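Thread: Clodstead brush soap, does it do anything?

inkpot_31
Posted 9:14 pm
Has anybody run the Clodstead soap for more than a month? The tin says it "restores the spring" to goat and weasel hair. I paid for a tin in December and so far my brushes are clean, the same as they were with tap water. Lot number on mine is 3932 if that matters.

marrowfat
Posted 9:31 pm
It's soap. Hair doesn't get its spring back. Once the tip splays you have a brush for washes and big dots, and that's the end of it.

Peng
Posted 9:50 pm
Disagree with marrowfat. I had 2 old mixed-hair brushes with ink caked up in the heel and they came to a point again after a few rounds. Maybe any soap would have done it, I didn't test.

marrowfat
Posted 9:58 pm
So you got the ink out. Fine. The tin doesn't say "gets the ink out."

Eltlow
Posted 10:22 pm
I've bought every fix going over the years and would put most of them in the trash. What I do now is rinse in cool water until it runs clear, squeeze, shape the tip with my fingers and hang it bristles down. I don't buy the story that a brush left upright in a jar rots in one night, but I've had the glue let go on three of them after a wet summer, so they hang.
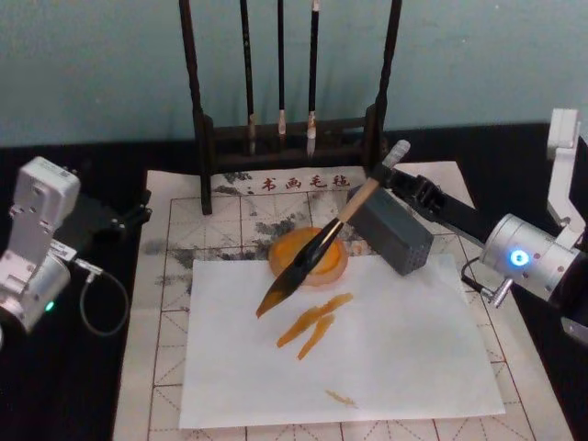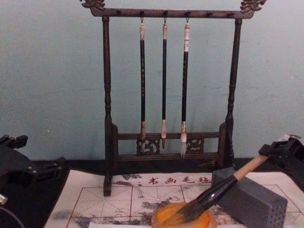 As for the soap, a 23 dollar tin would have to do a lot more than dish soap does, and I can't see how it would. I'd also ask who wrote those glowing reviews on the Hikik store page. Half of them use the same sentence.

inkpot_31
Posted 10:40 pm
I noticed that too. "My strokes feel alive again." Okay.

Peng
Posted 10:47 pm
Dish soap strips the hair, though. I wouldn't use it on goat.

Eltlow
Posted 10:55 pm
People say that. I've used a drop on goat twice a year and haven't seen it. Show me a brush it ruined.

Peng
Posted 11:03 pm
I threw it out, so no.

marrowfat
Posted 11:05 pm
Convenient.

inkpot_31
Posted 11:20 pm
I'll finish the tin on one brush and use plain water on its twin. Won't be buying another unless I can tell them apart.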